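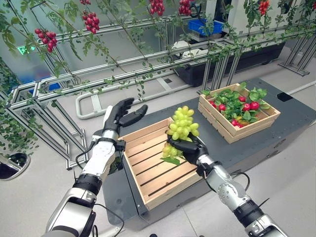

Flullirard, grape corner. Notebook, September, started 9:40.

Chaimae asked me to write down how we arrange the crates now, so that Sølve can repeat it when I am away. Last time I wrote only "same as before" and this was not useful for him.

We use two crates from Jokwood on the gray cart. The back one stays full, with the red pieces and the green leaves. The near one is for grapes and must be empty at the beginning. I looked for old leaves between the slats and took out one. The leaves go in there very easily and later they are difficult to catch with the fingers.

Sequence for the near crate: green bunch first, diagonal, lying on the bottom. Then the dark purple bunch. I tried before with purple first and I did not like it, the crate looked heavy and the green one was almost hidden. Chaimae does not agree with me about this. She says the people at Kingi want to see the dark color on the bottom. I wrote to them and I have no answer yet.

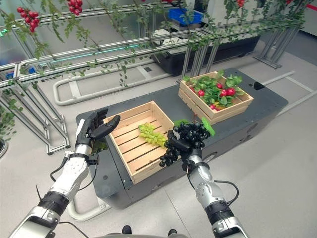
The leaf on the purple bunch should stay on. Sølve proposed to remove it, because it turns around when the bunch is put down and then it covers the fruit. My opinion is to keep it and put the bunch with the leaf to the outside. If it comes off, please do not glue it again with the thick glue. It makes a white mark on the stem.

Trellis: the vines on the aluminum rails are still the old ones. I want to pull them a little more to the left side, but the clips are short. Wundovov has longer clips in bags of 2,000, which is much too many for us. I will ask for a small bag. Until then nobody should pull on the vines from below.

11:15, moved to the rack. Same order of work, only the space is more narrow between cart and rack, so I go more slowly.

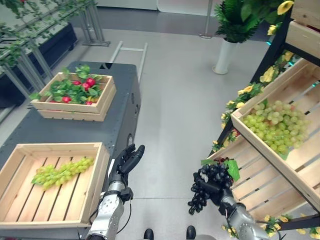

The middle shelf is good with the light green grapes. They sit well even when the crate is tilted. For the lower shelf I am less sure. The purple ones should go there, but I think one bunch alone looks poor on so much wood. Need 6 bunches, we have 2. Order the missing ones, same dark purple, with leaf if possible.

Yellow flowers on the rack: I like them, Chaimae finds them too many at the bottom. We leave them for now. She will decide together with Kingi.

To do:
ask Wundovov for the small bag of clips
purple bunches for lower shelf
write the shelf names on paper tape, on the back side of the rack
find out who has the soft brush (Sølve?)

Added 14:30: Sølve read this page and asked which end is "near". Near means the end of the cart where the person stands who is filling the crate. I will put a piece of tape there tomorrow.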